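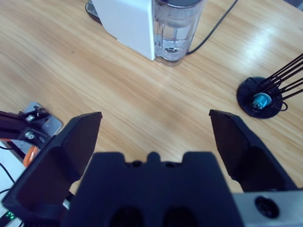
Gripper open over the table, wrist camera view. Water dispenser at the back, lamp base on the right.

Filed under: Robots, Shop rules

I rewrote the rules for our arm table in January. The old ones ran to 4 pages and had been copied from a Kiritz manual for a much bigger cell, with light curtains and a fence we don't have. People signed the last page and went to work. The new set fits on one sheet and is taped up next to the power switch.

The first rule is about water. If a task uses anything with a tank in it, the tank gets filled at the sink and carried over. No topping up at the table. The power cable has to run away from the arm, toward the far side, and there has to be enough slack that a nudge won't pull the plug or tip the tank. We keep a towel within reach. Wadeck, where I worked before, had a flat ban on liquids near any arm. I thought about copying that, but a lot of the jobs we want to try are kitchen jobs, and a ban would be broken in the first week.

The second is about speed. Any new task runs at 200 millimeters per second or less until it has gone through 3 times without a stop. One person has a hand on the stop button for all of those runs, and that person doesn't also take notes. I had this wrong in the first draft. I let the operator do both, and when I tried it myself I was looking at the clipboard most of the time.

Third, start and finish with the fingers open and nothing in them. If the power drops while the gripper is holding something, you have to know whether it lets go or hangs on. Ours is written on the sheet. If you change the gripper, you change that line the same day.

Then cords. Lamps count. A lamp base can slide when its cord gets hooked, so loose loops get tucked back or taped down before the arm is powered. Same for the thin wires near the mount, which get looked at before each session. Bolts on the mounting hardware get checked with a wrench, not by eye. I use the Nkuna torque chart for that - any chart will do as long as everyone uses the same one.

Last, the log. Write down every stop, including the ones that seem dumb. Two lines is plenty: what the arm was doing and what made you hit the button. The Kosel template we had before asked for a severity score and people left the whole form blank.

I still don't have a good rule for visitors. At the moment they stand behind the operator and keep their hands off the table, and I'd like something better than that before summer. Teaching by hand needs its own section too, and I haven't started it.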